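Search this site Search Go

Reading time: 8 min

Wearable Sensing and Grasping — Notes for Session 2

Instructor: Oliwia Pawlak
Posted 18 March 2022

Welcome back, everyone, and thank you for the very good questions at the end of the first session. I went home thinking about them, and I have rewritten a fair piece of these notes as a result, so if you printed the older version from the course folder please recycle it and use this one. The order of the topics has changed and the assignment at the end is shorter, which I expect will not upset anyone.

As before, these notes are meant to be read before you come in. I won't read them out to you. I will assume you have gone through them with a cup of tea and a pencil, and that you have marked the places where I am unclear, because I am sometimes unclear, and last year's group found several spots that I had believed were perfectly plain.

1. Where we are in the course

In the first session we talked about why anybody would want to teach a robot hand by recording a human one. You will remember the long discussion about the pickle jar. A person opens a jar without thinking about it at all, and then when you ask that same person to write down what they did, they leave out nearly everything that matters: how hard they squeezed, when the squeeze changed, which finger let go first, what the other hand was up to. A recording keeps those things. It keeps them in a messy form, and most of this session is about the mess.

Our class project has the name Cindano, which was chosen by vote two years ago and which I have grown fond of. The goal for Cindano this term is modest. We want a set of recordings of ordinary household grasps, made by all of you, clean enough that the Inis arm in the back of the lab can be trained to repeat the simplest of them. Inis is slow and a bit stubborn in the wrist joint, as those of you who stayed late have found out. Please be patient with it, and please don't push it by hand while the power is on.

2. What a grasp is made of

It helps to split every grasp into stretches of time and to use the same words for them, so that when two of you label the same recording you come out with the same thing. In this course we say:

Reach. The hand travels toward the object. Nothing is touched yet. The fingers are usually already opening to more or less the right size, long before they need to, and this is one of the most interesting things a person does. Your robot will not do it unless it has been shown.

Close. From the first touch to the moment the object could be lifted. This stretch is short. New labelers nearly always make it too long.

Hold. The object belongs to the hand. It may be carried, turned, tapped on the table, waved about while talking. We count all of that as hold.

Release. From the first loosening to the last contact. People are sloppy with this one, because they have lost interest in the object by then and are looking at the next thing. Watch for a finger that drags.

There are cases that don't fit. Someone slides a flat card to the edge of the table so as to get a thumb beneath it, and you have to decide whether the slide is part of reach or part of close. We decided in the end to call it close, since contact has been made, and to add a note. If you find a case like this, write it in the shared sheet under "odd ones" with your initials. I do read that sheet, and I enjoy it more than almost anything else in the course.

3. Boxes, lids and other good practice objects

You will be tempted to start with something impressive. Every group is. Last June one pair wanted to record the threading of a needle, and they learned a great deal, mainly about needles. Please begin with things from the kitchen drawer and the recycling bin.

A small cardboard package is the best first object I know. It has flat sides, so the contact is easy to judge, and it will crush a little when it is held too tightly, so you get to see right away whether somebody is squeezing more than they need to. It also has a long direction and a short direction, and people choose between them depending on what they mean to do next. Hand the same box to a friend and ask for it to be put on a shelf, then ask for it to be opened, and compare the grips. They will be quite different!

Lids and caps are the second thing to try. They are small, they are mostly pinched between finger and thumb, and they bring in twisting, which is where the simple sensor readings begin to look strange. A bottle cap held tightly and not moving at all can give nearly the same numbers as a cap being turned, and you will need the video to tell them apart.

Soft things (socks, dishcloths, a half-empty bag of rice) come later, in the fourth session. I know they are fun. Please wait.

4. Wiring, and living with it

Now to the part that everyone complains about and that I have come to think of as half the course. The kit is a wired kit. We did try a wireless set from Flanell for a short while, and it was lovely to wear, but we could not get it to keep time with the video, and a recording in which the fingers close just after the box has left the table is no use to anyone. So we have wires.
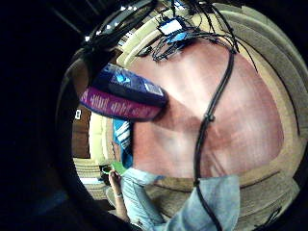
Cable routing deserves five minutes of your time before each recording, and it will save you an hour afterward. The question to ask is always the same: when this hand moves as far as it is going to move, what gets pulled? Look at how the thick black cable runs down over the hand and on across the shirt sleeve, in an easy S, while the hand is gripping a boxed package. A bend like that is what I want you to leave, with enough spare length that the hand can reach forward without tugging on anything. The thin wires are the other worry. They spread out in a tangle near the little blue module, some of them looping over each other, and every loose loop is a thing that can hook on the corner of a box or on your partner's bracelet. Gather what you can before you begin, and keep your partner's hands a little way off while they are getting the next object ready.

Some habits that have served previous groups well:

Put the kit on sitting down, with your elbow resting on the table. Standing up and doing it with one hand is possible and always takes longer.

Stretch your arm all the way out once before you record. If you feel a tug anywhere, stop and give the cable more room.

Check the wires at the module with your eyes only. If one looks loose, call me or whoever is helping that day. The ends are delicate, and pressing them back in with a fingernail is how we lost a whole kit in the autumn.

Agree on who does what. One person wears, one person passes objects. It sounds fussy until you have both reached for the same lid.

Roll your sleeves up or leave them down, as you like, but keep them the same for the whole set. A sleeve that changes halfway through makes the video harder to work with later, and it also changes how the cable sits on your arm.

5. Making a recording

A full set is 60 grasps. I can hear the groaning from here, and I promise it goes by faster than you would think, especially if you and your partner get along. Take a break in the middle, take the kit off during the break, and have something to eat, away from the kit please.

Before the first grasp, lay your hand flat on the table, palm down, and keep it still while your partner reads the set name aloud. That still moment is what we use to line up the sensor readings with the picture and the sound. If you forget it, the set can sometimes be rescued, but it is tedious work and it will be you who does it.

Then go through your objects at a natural speed. I can't stress this enough. The first recordings from any group look like people handling museum pieces under water. Talk to each other, tell each other about your weekend plans, grumble about the food downstairs. Talking makes the hands behave normally, and normal is what we are after — a slow, careful, self-conscious grasp teaches Inis to be slow and careful and self-conscious, and it has plenty of that already.

If you drop something, pick it up and carry on. Don't delete anything. A drop is a useful recording, and we have too few of them.

6. Labeling

Use the Dramani labeling page, which you reach from the course folder. Your login from the first session still works. Go through your own set once, marking the four stretches from section 2, and then trade with another pair and label theirs without looking at what they wrote. We will compare the two versions in class, and I would like you to come ready to defend your choices in a friendly way. Disagreements are expected. The place where most of them turn up is the border between close and hold, and I have a few thoughts about that, but I would prefer to hear yours first.

One small technical matter: the page saves only when you press the save button. It doesn't save when you close the tab. I have asked for this to be changed.

7. For next time

Please read section 11 of the course reader, the one on finger contact, and skip the equations on your first pass. Go back to them once you have the pictures in your head.

With your partner, choose the objects for your set and bring them in a bag with your names on it. Write half a page on why you chose them and on one grasp you expect to be difficult. Handwritten is fine.

If you missed the kit fitting, write to me and we will find a time. The fitting does matter, as hands come in all sizes and the straps need to be set for yours.

Contact: Oliwia Pawlak, via the course message board | © Cindano class project | Back to top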